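Pinzas de repuesto Stumer para brazo doble: reseña tras cinco meses de uso

10 de octubre de 2022, lunes

214 veces compartido - 37 comentarios

Compramos el juego de pinzas Stumer en mayo, con la idea de alargar la vida de un equipo de dos brazos que ya estaba pagado. El presupuesto para hardware de este año era corto y un brazo nuevo quedaba fuera. La duda era si gastar en pinzas mejores o guardar el dinero para el año siguiente. Gastamos en las pinzas y, con un par de reparos que explico más abajo, lo volvería a hacer.

El juego cuesta 499 euros por pinza, sin cable. Para dos brazos hacen falta dos, claro, y a eso hay que sumar el cable y el adaptador de muñeca, que se venden aparte. Con el envío, lo que pasa de la primera cifra es bastante, y el presupuesto que nos mandó el distribuidor, Grekasach, no lo dejaba claro en la primera página. Pedid siempre el desglose completo antes de llevar el número a quien firma. Nosotros tuvimos que corregir la solicitud una vez y perdimos una semana.

Trabajamos con ropa. Coger prendas de un cesto, separarlas, pasarlas a una mesa y doblarlas cuando se puede. Es una tarea mala para casi cualquier pinza: la tela resbala, se arruga, se engancha en el borde del cesto y cambia de forma cada vez que se toca. Las pinzas anteriores cerraban con fuerza suficiente para una caja o un bote, pero con tejido fino dejaban escapar la mitad de la prenda al levantarla.

Las Stumer son de dos dedos, sin complicaciones. El montaje nos llevó una tarde por brazo. Los tornillos vienen contados, sin uno de sobra, y el manual en español es una traducción floja del inglés; conviene tener los dos abiertos. La calibración inicial la hace el propio programa y se repite en pocos minutos. En el segundo brazo hubo que hacerla tres veces porque el cero se desplazaba, hasta que apretamos bien el adaptador. 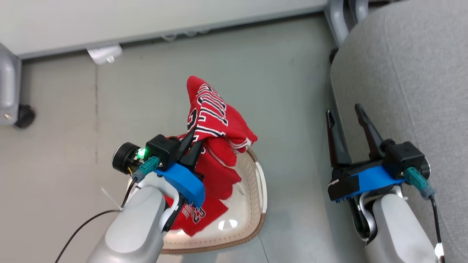
En cuanto al agarre, la mejora es clara en camisetas, sudaderas y ropa deportiva. Con toallas grandes también cumple, aunque el peso se nota y hay que bajar la velocidad del brazo al levantar. Lo peor siguen siendo los calcetines sueltos en el fondo y cualquier prenda que se quede pegada a la pared del cesto. Ahí los dedos entran mal y el operador acaba repitiendo el intento.

El cableado merece un párrafo. El cable que vende Stumer es correcto, pero un poco corto para nuestro gusto, y si se deja suelto se mete en el recorrido del codo. Hay que reservar algo de tiempo y unos euros para bridas, fundas y etiquetas. No es dinero que preocupe, pero nunca aparece en las hojas de cálculo y luego sale de la caja pequeña.

Antes de decidirnos miramos otras dos opciones. La de Imov era más barata y la descartamos por los plazos: 12 semanas de entrega y recambios solo bajo pedido. La de Yupanqui nos gustó más en la demostración, con unos dedos intercambiables muy bien resueltos, pero costaba 1.071 euros por unidad y obligaba a cambiar también la controladora. Para un equipo nuevo la tendría en cuenta. Para actualizar uno que ya funciona, no salen las cuentas.

Sobre recambios y mantenimiento: los dedos se desgastan. Cambiamos el primer par en septiembre, antes de lo que esperaba. El par de recambio es barato comparado con la pinza, así que recomiendo pedir dos juegos con la primera compra y ahorrarse un envío. El motor no ha dado problemas. El conector de datos sí se soltó una vez en plena sesión - culpa nuestra, no estaba encajado hasta el fondo - y el programa tardó en avisar.

Para quien esté preparando un presupuesto parecido, mi consejo es apartar 600 euros además del precio de las pinzas. Con eso entran cables, adaptadores, dedos de repuesto y algún imprevisto. También hay que contar las horas de quien monta y calibra, que en nuestro caso salieron de otro proyecto y se notó. Y si el cesto, la mesa y los brazos no tienen todavía un sitio fijo, eso va primero. Cada vez que movimos la mesa tocó revisar posiciones, y ese tiempo no lo devuelve ninguna pinza.

El servicio técnico responde en uno o dos días, por correo. Preguntamos por la garantía en caso de uso con varios operadores y la respuesta fue que cubre lo mismo, siempre que no se abra la carcasa. Nos lo dieron por escrito, que es lo que pedía administración.

A favor: agarre en tela fina, calibración rápida, precio razonable para una actualización.

En contra: cable y adaptador aparte, manual mal traducido, desgaste de los dedos.

Nota: 4 sobre 5. Con el cable incluido y un manual decente le daría medio punto más. Para el ejercicio que viene he pedido dos juegos de dedos y un cable largo, y de momento ninguna pinza nueva.

37 comentarios

Compartir 214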